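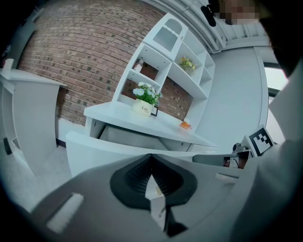 造花を飾っている白い棚と机の掃除は、どのくらいの頻度で、どの順番でやればよいですか。
棚と天板は週に一度、上の段から下へ向かって乾いた布で拭き、造花は月に一度、外に持ち出してほこりを払えば足ります。水拭きは汚れが目についたときだけで十分です。

もう少し詳しく書きます。机と棚が一体になった白い家具を使っています。棚は扉のない四角いマスを積んだ形で、天井の近くまであります。小物と造花を置いていますが、白いのでほこりは目立たないと思っていたら、マスの角に灰色の筋のようにたまってきました。今は化学ぞうきんで手前だけなでている状態です。物を全部下ろすのが面倒で、奥まで手が回りません。造花は白いデイジーの鉢植え風のものと、黄色い小さな花のものがあります。花びらの間に入ったほこりの取り方も教えてください。洗ってよいものかどうか、買ったときの説明書きは捨ててしまいました。

投稿者:マス目の棚
投稿日:2024/09/09

印刷する | メールで送る

Facundo Valdebenito

賃貸物件の退去清掃を長くやっています。扉のない棚は、一度に全部やろうとすると続きません。次のように分けてください。

一番上のマスから始めます。中の物をひとつのトレーにまとめて移し、奥の角、側面、底面の順に拭きます。拭き終わったら物の底も拭いて戻します。これで1マス終わりです。時間のない日はそこでやめて、次の日に隣のマスへ進みます。机の天板は必ず最後です。先に天板を拭くと、上から落ちたほこりでやり直しになります。

角の灰色の筋は、乾いた布では取れないことが多いです。平筆か、使わなくなった歯ブラシで浮かせてから掃除機で吸います。それでも残る場合は、台所用の中性洗剤を水でごく薄くのばし、固く絞った布で拭いてください。そのあと水拭き、から拭きと続けます。化粧板の継ぎ目に水が入るとふくらむ素材もあるので、スプレーを棚に直接吹くのは避けます。布に吹いてください。

メラミンスポンジは白い面によく使われますが、つやのある塗装だとそこだけ曇ります。私は机の裏側など見えないところで試してから使っています。

化学ぞうきんは油分が残るものがあります。長く使っていて表面がべたつくなら、一度中性洗剤で落としてから、普通のマイクロファイバーの布に替えたほうが早いです。

床がカーペットの部屋なら、棚の下の縁に古いシーツを敷いてから始めると、最後の掃除機が短く済みます。引き出しも一緒にやるつもりなら、棚と天板が終わってから中を吸ってください。開けたまま上を拭くと、全部そこに入ります。

参考になった:40

Ionuț Furtună

造花のほうだけ書きます。

素材で方法が変わります。ポリエステルの布の花は、まずドライヤーの冷風を弱で当てて飛ばします。近すぎると花びらの縁がほつれるので、腕を伸ばしたくらいの距離で構いません。ベランダか玄関の外でやってください。奥に残ったほこりは化粧用のブラシで、中心から外側へ払います。

ポリエチレンなど樹脂の花と葉は、たいてい水洗いできます。洗面器にぬるま湯をため、中性洗剤を少し入れて、逆さに持って振るように洗います。こすると形が崩れます。すすいだら日陰で逆さに吊るします。

説明書きがない場合は、葉の裏を湿らせた綿棒でこすってみて、綿棒に緑色がつかなければ洗っても大丈夫なことが多いです。色がついたら洗わずにブラシだけにしてください。茎に紙が巻いてあるものも水は無理です。

鉢に差してあるタイプは、発泡スチロールに接着してあって抜けないことがあります。その場合は無理に引かず、花の部分だけ洗うか、鉢をビニール袋で包んで口をひもで縛ってから洗います。鉢に文字が印刷されているなら、そこは洗剤もブラシも使わず、乾いた布で軽く押さえる程度にします。うちではこすって字を薄くしました。

日が当たる窓の近くだと色あせは止められません。黄色は白っぽくなり、白は黄ばみます。11月に模様替えをするときに、置き場所を入れ替えています。

参考になった:215

名無しの住人

うちは全部下ろしてハンディモップで終わりです。小物を減らすのが一番だと思います。

参考になった:2

閲覧数:3,752
シェアする | コメント(4)

コメント

きなこ餅:綿棒の方法を試しました。葉は平気でしたが、花の中心の黄色い部分が少し色移りしました。中心も確認したほうがいいです。

Ionuț Furtună:きなこ餅さん、ありがとうございます。複数の素材を使っているものは、色ごとに確かめてください。

tana_r:棚の上のほうは踏み台で作業するので、トレーより取っ手つきのかごが楽でした。片手が空きます。

マス目の棚:質問した者です。今日は上の2マスだけやりました。角の筋は歯ブラシで取れました。造花は次の晴れた日に外でやってみます。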